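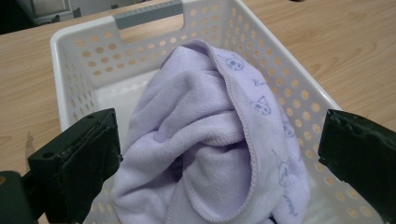
1/ Towels, grippers and the people who fold: a long thread from a linen room

Settle in, I've been meaning to write this one since July and I have never in my life managed to keep a thing short.

2/ I run the day shift at Brisetti. We wash and fold for small hotels, two gyms, a swim school and a whole lot of daycares. If you've ever dried your kid off with a little lilac towel with cartoon animal faces on it, there's a chance I've met that towel personally.

3/ For most of the time I've worked here, folding was done by hand, at long tables, standing up. You get very good at it and your shoulders get very tired. On a heavy Monday we'd put 685 daycare pieces through before lunch, and daycare pieces are the slow ones. All different sizes, all different owners.

4/ Then we started on the Bravo project (the name came from upstairs, don't ask me). The idea is that a machine picks one towel out of a basket, lays it flat, folds it and starts on the next. Said out loud it sounds like the easiest job in the building.

5/ It is so hard! A person reaches into a basket and their fingers already know which bit is hem and which bit is middle. A gripper has two fingers and has to be taught every bit of that. Fuzzy side, smooth side, a corner tucked under itself. I have a new respect for my own hands.

6/ The teaching is done by us, and that's the part I wanted to tell you about. We take turns on the hand-held grippers, doing the pick the way we'd want it done, over and over, with the towel bunched up differently each time. 152 picks is a good session. After that your wrist wants a sandwich and a sit down.

7/ Zulema Lagos has folded here longer than anybody and she was dead against it. She told the whole break room so, at length, with her coat on. I didn't argue, I had half the same worries myself.

8/ What changed her mind (a bit, she'd want me to say a bit) was that they asked her how she does it and then wrote it down. She goes for the hem. Always the hem, and never a pinch of the middle, where you come up with a big wad and no edge to work from. That's now in the training notes with her initials next to it.

9/ Jui-lin Lu is our contact at Grundix, who make the arm, and she spent three days at the tables folding with us before she opened her laptop. I've seen plenty of equipment people come through and I can't remember another one who did that. Her fitted sheets are terrible, by the way. She knows.

10/ So, what's different now? The arm does plain bath towels on the late shift, nearly 186 in a good hour. It still gets in a muddle with anything small, fluffy or printed, so the daycare baskets stay with people for now.

11/ Fewer of us stand at the tables all day. Two folks moved over to sorting and mending, and one is learning to look after the arm, with a pay bump that I fought for and will be smug about until I retire. Nobody was let go. I asked for that in writing before we began and I'd tell anyone in my shoes to do the same.

12/ There are things I miss. When eight of you are folding side by side you hear about everyone's kids and everyone's knees. With four it's quieter, and the arm makes a little whirr that some people like and I don't. We've moved the radio closer. It helps - most days.

13/ Also, the baskets! We used to have deep canvas tubs and you'd be bent double reaching the last few pieces. The project needed something shallower with stiff sides, so now it's plastic ones with holes in the walls, up on the tabletop. My back would like to thank whoever made that call.

14/ A couple of you asked about the scheduling side. We use Traller for that, and it took some wrangling to get it to treat the arm as a station and stop giving it a lunch break. If your place is doing the same, send me a message and I'll tell you which settings we ended up with.

15/ Somebody else asked if I'm scared for the job. Some evenings, yes. The small fluffy things won't be too hard for it forever, and I'm helping to see to that. But I'd sooner be in the room having my say about how it goes than hear about it from a memo.

16/ Next up is washcloths, and Zulema has opinions about washcloths. I'll post again once we've had a proper go at them. Off to find my tea, I put it down somewhere around post 6.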